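Wikesico, our two-finger hand
Project report, October 2018

We called the hand Wikesico, a name Ye-ji Ji made up on the bus and refused to change, and by now the rest of us have gotten fond of it. We built nearly all of it at the big table in Iraís Montes's kitchen, with snacks never very far off. The first pair of fingers, back in April, bent whenever we squeezed anything heavier than a sponge, so we drew them again with thicker walls and a flat inner face, and I have to say I'm proud of those!

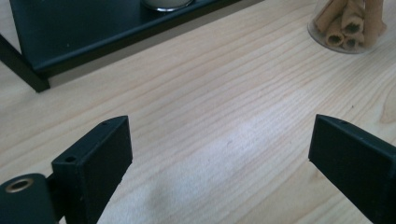

Mal-soon Shin thought we should have stopped at the flat faces and put our time into the grip pads, which still slip on smooth plastic, and she asked us to write that down. So it is written down, and she is probably right. We ran 186 test grips with the new fingers and lost 10, nearly all of them on the same shampoo bottle. Hye-jin Jang wants to try strips cut from a bicycle tube next, if we can find an old one.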